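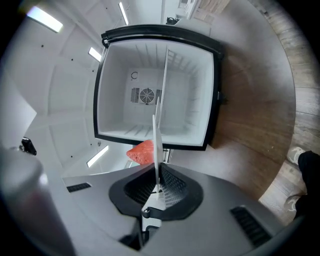 Gripper drops force reading when reaching into a compact refrigerator, then over-closes

Posted in: End effectors and grippers
Tags: gripper, force feedback, tracking loss, fault 2119

benchrow_40

I have a fault that shows up on one task and nowhere else, and I would like a second opinion before I open the gripper again.

Setup: hand-held gripper used to record demonstrations, same fingers and same finger mounts as the unit on the arm. Pose comes from the onboard wide-angle camera plus the IMU. Finger force is estimated from motor current. Controller is a Lenz board, firmware 1668. The task is to take a soft item, put it in a small refrigerator and release it. The door is open before the recording starts.

Fault: as the fingers go past the door opening, the log shows 2119 (pose invalid). The force estimate freezes at its last value on the same tick. When the pose comes back the estimate jumps, and on the arm the fingers close well past the set width. With a sponge in the fingers this does no harm. With a yogurt cup it does. We lost one cup and one finger pad on the arm before I pulled the task from the queue.

What I have checked:

- Finger cable, flexed by hand through the full range, no dropout.
- Motor temperature is normal at the time of the fault.
- Same motion into an open cardboard box of similar size: no fault in 22 tries.
- Same motion into the refrigerator: fault in most tries, always within a hand's width of the door opening.
- Swapped the left and right fingers. No change.

The fault does not depend on whether the refrigerator is plugged in, so I have ruled out electrical noise from the fan or the compressor. Is this a camera problem or a controller problem? And why would losing pose have any effect on force?

Accepted reply

slowaxis

You have two faults stacked on each other. They need separate fixes.

The first is tracking loss. A small refrigerator is a poor place for visual tracking. The interior is white on white. What features there are come mostly from the molded shelf ribs, and those are parallel lines that repeat at an even spacing. The tracker matches a rib to its neighbor, the solution slides by one rib, the IMU disagrees, and the filter throws out the pose. Your cardboard box has printing, tape and corners, so it tracks fine. It was a reasonable test for the cable but it does not tell you much about the camera.

The fan grille and the vents on the back wall can help if they are in view and sharp. A radial grille is better than ribs, but it looks much the same at several rotations, so do not rely on it alone. Put something with an irregular pattern on the back wall and on one side wall. Matte paper is fine. Glossy labels pick up reflections from the ceiling lights and can make it worse. Lock the exposure too. Going from a bright ceiling to a cavity makes auto exposure hunt, and a few badly exposed images in a row are enough to trip 2119.

The second is the freeze, and this one is the safety matter. On the Lenz boards the force estimate is gravity compensated, and the compensation takes its orientation from the pose filter. When the pose goes invalid, older firmware holds the last output and leaves the close command active. The position loop keeps driving against a force number that is no longer being updated. That is your crushed cup.

Look for a parameter named hold_on_invalid. In 1668 it is set to 1. Set it to 0, and the fingers should stop at their present width when pose is lost. Then lower the current limit for this task. I run up to 40 percent for food containers, never more, with the limit set in the motor driver so that it still applies if the estimator is wrong.

Test on the bench with the lens covered by hand while the fingers are closing on something soft. The fingers should stop. If they continue, the parameter did not save. It needs a power cycle after writing.

Do not put the task back on the arm until that test passes. Fixing the tracking alone will make the fault rare, and a rare fault of this type is harder to catch.

Comments on this reply

benchrow_40: Parameter was at 1. After the power cycle the fingers stop with the lens covered. Tracking still drops now and then at the door. Will try the paper.

slowaxis: Check the old recordings as well. Any demonstration with 2119 in it has a flat stretch in the force channel and should come out of the training set.

Other replies

prodance_user

We had something like this on a Prodance hand unit and it was the finger mount. The rubber cup had worked loose and the finger leaned when it touched anything. Tighten it and see.

Comments on this reply

benchrow_40: Mounts are tight. The fault also comes before the fingers touch anything.

kelp

Which fridge is it? Our Womano has a metal back wall and it threw off the magnetometer. We turned the magnetometer off in the Canus config tool and the heading drift went away. I don't know if Lenz boards use one.

Comments on this reply

slowaxis: They do not in this firmware. Worth checking on other hardware.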